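Tridov Match Centre: Guide for Club Users
Section 5. Preparing a home match

Read this section before the first home match of the season. You need a club account with the role "Match editor". If you only have the role "Reader", you can open the match sheet but you cannot change it.

5.1 Creating the match

1. Open the menu Season and choose Fixtures.
2. Press New match. Select the home team and the visiting team from the lists. In our screens the home team is Lidus and the visitors are Altby.
3. Enter the day and the kick-off time. The time must be written with four digits, for example 15.00 for an afternoon match.
4. Choose the ground. If the ground is missing in the list, add it first under Club, Grounds. The field "Capacity" accepts only whole numbers, such as 800.
5. Press Save. The match gets a number (in our case 1481). Write this number down, the referee will ask for it.

Note: A match on Saturday must be saved before Thursday midnight. After this time only the league office can add it.
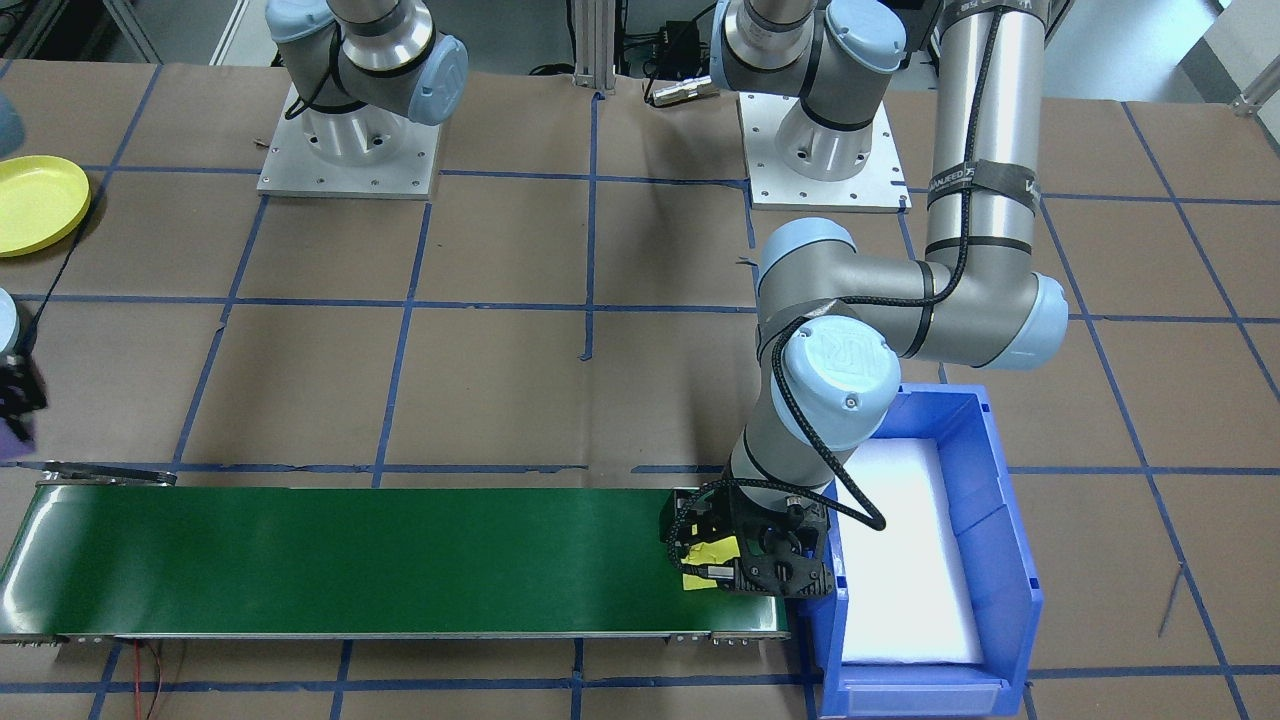
Preda

5.2 Filling in the team sheet

1. Open the match by its number and press Team sheet.
2. Tick the players who start. The counter on the right becomes green when eleven names are ticked.
3. Tick the substitutes in the second column. A player can not stand in both columns.
4. Give each player a shirt number. Two players of the same team cannot have the same number. The program shows both lines in red until you correct one of them.
5. Mark the captain and the goalkeeper.
6. Press Confirm. The visiting club can now see your sheet.

Caution: After Confirm you can still exchange a player who was hurt in the warm-up, but you must use the button Late change. Do not delete the whole sheet. When the sheet is deleted, the goals and cards already entered are deleted with it.

5.3 During the match

1. Press Start when the referee blows the whistle. The clock runs also when you close the window.
2. For a goal, press the ball symbol, choose the scorer and check the minute. You may correct the minute by hand, for example from 54 to 53.
3. At half-time press Pause. Press Start again for the second half.

Note: If the connection is lost, continue to enter the events as usual. They are kept on your device and sent later. Do not log out before the sign "Waiting" has disappeared.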